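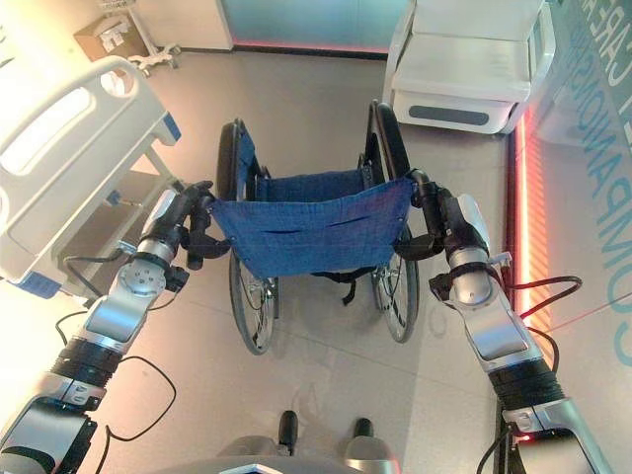
Pre-opening safety check, soup and grilled cheese stall
Mokville Harvest Supper
Filled in 2021-09-24, night before

I love this event so much, and I also get a little wild-eyed the night before it, so this is the list I walk through with a pen and a mug of tea. I've left my comments in because several of you asked for them after the June strawberry supper (and because I write them anyway, mostly to myself). We're planning on 300 bowls this year!

COLD STORAGE

Fridge at 40°F or below: OK
Comment: Read 37 on the shelf thermometer, 38 by the door. I don't trust the number on the front of the fridge and neither should you.

Raw and ready-to-eat foods kept apart: OK
Comment: Nothing raw this time except the squash and onions, which made this one easy. Cheese has its own shelf.

Everything labeled and dated: FIX
Comment: Two tubs of stock with no tape on them. I know exactly what they are, and that is how I ended up serving mystery broth at Irnach. Labels going on before bed.

Coolers clean, drain plugs in: OK
Comment: The blue one still smells faintly of lemonade. Washed it twice. It's a nice smell, moving on.

HOT HOLDING

Soup reheated to 165°F before it goes in the warmer: TO DO, morning
Comment: The warmer keeps hot soup hot, and it is hopeless at heating cold soup. Stove first, every single time.

Holding at 135°F or above: TO DO, hourly
Comment: Clipboard hangs by the ladle. Write the number even if it's the same as the last number.

Probe thermometer checked in ice water: OK
Comment: 32 on the nose. Spare batteries are in the apron with the big pocket.

EQUIPMENT AND CLEANING 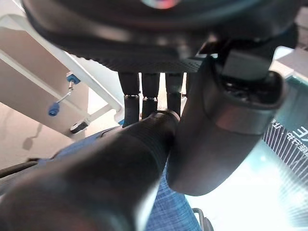

Mixer and slicer cleaned, including the undersides: FIX
Comment: I gave the mixer a good scrub on top and then crouched down and found squash puree from the test batch up under the head. Yuck. Undersides get missed, and so do joints and ledges. On kitchen gear, a little step where the width changes is exactly where flour settles and stays. Run a damp cloth around it with your fingertip behind it, then go over it again with sanitizer and let it air dry. I'm redoing the mixer tonight and the slicer in the morning, unplugged, blade at zero.

Cutting boards free of deep grooves: FIX
Comment: The old green one goes in the trash. I've been saying that since Shirima. It's going.

Sanitizer bucket and test strips packed: OK
Comment: Strips live in a zip bag now, after the damp got the last lot.

POWER AND FIRE

Cords in good shape, no splices: OK
Comment: Ran my hand down each one. The Skirnden griddle has the short cord, so it sits closest to the outlet.

Load per circuit: OK
Comment: Griddle is 2,000 watts and gets a circuit all to itself. The soup warmer is 600 and can share with the string lights. Please don't plug a coffee maker in with the griddle, however cold your hands are.

Extinguisher charged, pin in, within reach: OK
Comment: Needle in the green. It stands at the exit end of the stall so you're not reaching over the griddle to get it.

WALKWAYS AND SERVING LINE

Path to the counter clear and level: FIX
Comment: One corner of the rubber mat curls up. I'll swap it for the flat one, and if that's still at the hall I'll tape down all four edges.

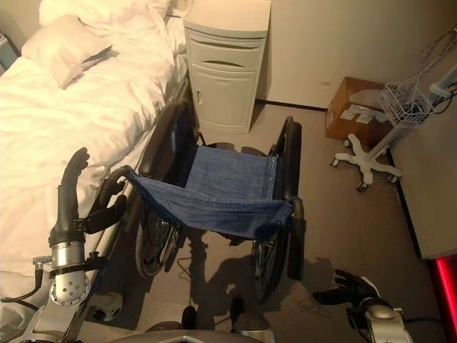
Cords also need to cross behind the tables, never under the mat, where they get walked on all evening and you can't see the damage.

Allergen card on the counter: OK
Comment: Milk and wheat in the sandwiches, celery and milk in the soup. Big letters. I printed it in 16 point first and couldn't read it from where the customers stand, so I went much larger.

Hand wash station with soap, paper towels and warm water: TO DO, morning
Comment: Fill the jug last, right before we open, so it's still warm. Bucket underneath!

Still open tonight: stock labels, mixer, green board, mat. Slicer and hand wash station first thing, then soup on the stove.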